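## 4. Rehearsing a task in the simulator

You have installed the Badasix software, calibrated both arms on screen, and signed the page that says you read Section 3. Before you let a real robot anywhere near your cabinets, run the task in the Bresel simulator. Simulated crockery is free. Yours is not.

Allow one afternoon. The first start is slow while Bresel builds its library of parts, and the progress bar will sit at the same place for long enough to make you doubt your career. Leave it alone.

### 4.1 Before you start

- Close any open session in Boiko, the motion editor. Two programs steering one robot produce interpretive dance.
- Check that you have 700 MB of free disk space for recordings.
- Set **Units** to millimeters. The software will accept inches and then behave as if it hadn't.

### 4.2 Load a task

1. Open Bresel and choose **New rehearsal**.
2. Pick a room. For a first try, take **Counter, plain**. The rooms with more furniture are nicer to look at and harder to get right.
3. Choose a task from the list, or import one of your own from Boiko.
4. Press **Place robot**. It should appear facing the work surface. If it faces the wall, press **Place robot** again. We are looking into it.
5. Press **Settle** and wait until the objects stop moving. Anything that drops through the table at this point was placed too low, so raise it and settle again.

> **Note:** Objects keep their weight when you resize them. A cup scaled up to the size of a bucket still weighs what a cup weighs, and the grip settings you tune on it will be worthless.

### 4.3 Assign the hands

Each step in a task belongs to the left hand, the right hand, or **Either**. Avoid **Either** until you know the robot's habits. It picks the closer hand at the moment of asking, which may be the one already holding something.

1. Select a step in the task list.
2. Set **Hand** to left or right.
3. For a drawer, mark the handle as the contact point. Clicking on the drawer front makes the robot push where you wanted it to pull, with great sincerity.
4. For anything round, set **Grip** to **Wrap** and lower the closing speed to 500.
5. If one hand has to wait for the other, add a **Hold** step. The default hold is 900 milliseconds – long enough for most drawers, too short for sticky ones.

> **Caution:** Do not delete a **Hold** step to save time. The arms share a workspace and have no manners.

### 4.4 Run and watch

1. Press **Run once**. Keep a finger near **Stop** for practice, even though nothing here can be hurt.
2. Switch to the **High** view for tasks that use both arms. The default view looks over the robot's shoulder, and the shoulder usually wins.
3. When a step goes wrong, pause there and press **Flag**. Let the rest of the task play out afterward if you like. It is educational in the way a dropped tray is educational.
4. Open the log and read the last line first.

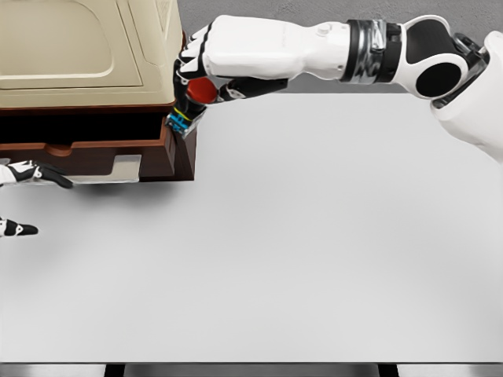
Drawer tasks deserve a few extra runs with the playback set to quarter speed. At full speed a hand resting near a handle and a hand that has hold of it look much the same, and the difference tends to matter later. Turn on **Show contacts** if you can't tell. Colored dots mark every place the software believes two things are touching, and a missing dot will save you a good deal of squinting.

Check the other arm at the same time. An object in one hand can swing into a cabinet corner while your attention is on the drawer. If it does, add a waypoint farther out and run the step again.

### 4.5 Repeat it

One good run proves very little. Set **Repeat** to 2,000, turn on **Shuffle positions**, and go to lunch. Bresel will nudge each object a little between runs and keep a tally of failures by step.

- If the failures pile up on one step, fix that step.
- If they are spread evenly, check the hold times.
- If there are none at all, check that **Shuffle positions** is on. It probably isn't.

Save the rehearsal before closing the window. The Lurkeo controller accepts only saved files, and Section 5 begins by asking for one.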